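Halvard Nyberg
16 Sep 2018

1/ Every few months someone tells me I should stop using my big oven because a little countertop one "pays for itself". I'd like to see the sums, so I've done mine.

2/ The claim in the Cleveo leaflet is that you save 67 pounds a year. No workings given. No mention of how often you cook, what you cook, or what you pay for electricity. A number with nothing under it.

3/ I kept a notebook from June. Meter reading before dinner, meter reading after. My sister Elen thinks this is why I don't get invited to things.

4/ The big oven gets used for a roast, bread and the odd tray of veg. For toast I have a toaster. For soup I have a hob. So what exactly is the small one replacing? Two jacket potatoes?

5/ Over 32 dinners the gap was pennies a go. Real, yes. Nowhere near 67 pounds, unless you bake twice a day and never feed more than two people.

6/ "But it heats up faster." Fine. I put the oven on and then peel the carrots. I have never once stood there waiting for it.

7/ Also, nobody selling these counts the worktop. Mine is 900 mm from sink to wall. Lose half of that and you're chopping onions on the windowsill.

8/ If you live alone in one room with no proper cooker, ignore all this and buy one. My quarrel is with the leaflet.

9/ Someone asked what size I mean by countertop. This sort of thing, black, door at the front, sits on a table: 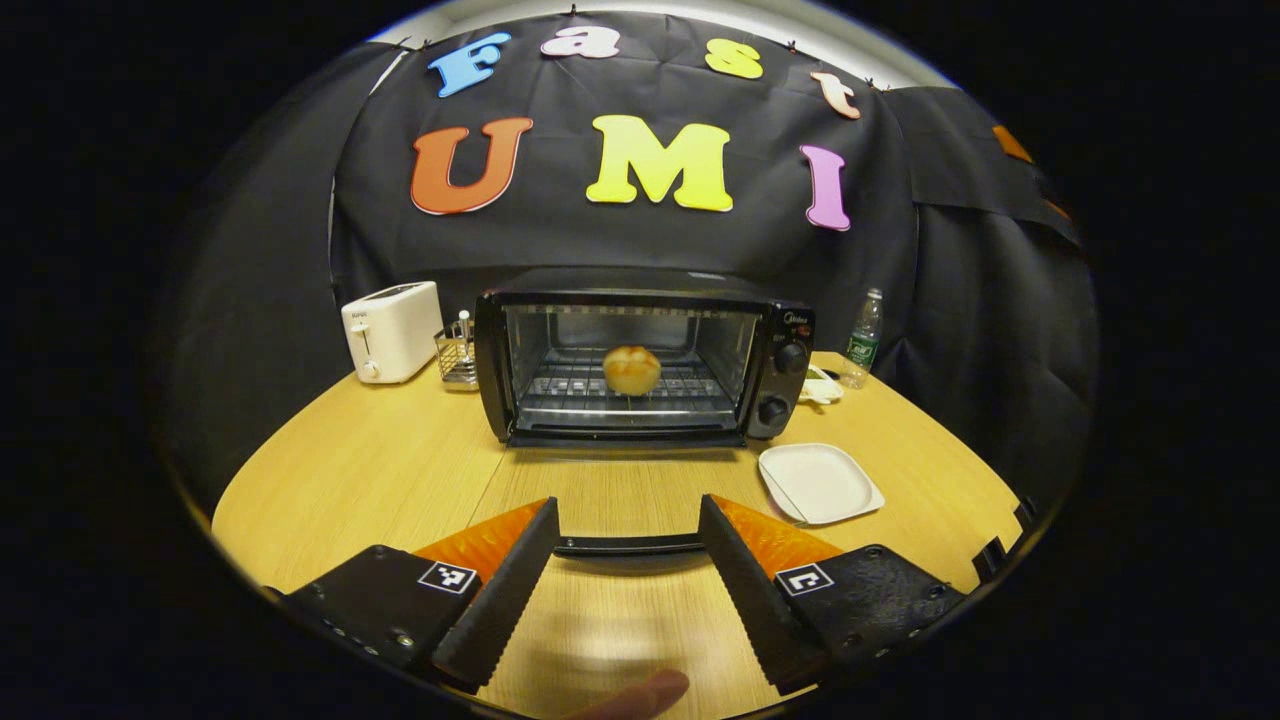

10/ Next: the Skonuvden kettle that "saves a third on every cup". A third of what, they don't say. Notebook is open.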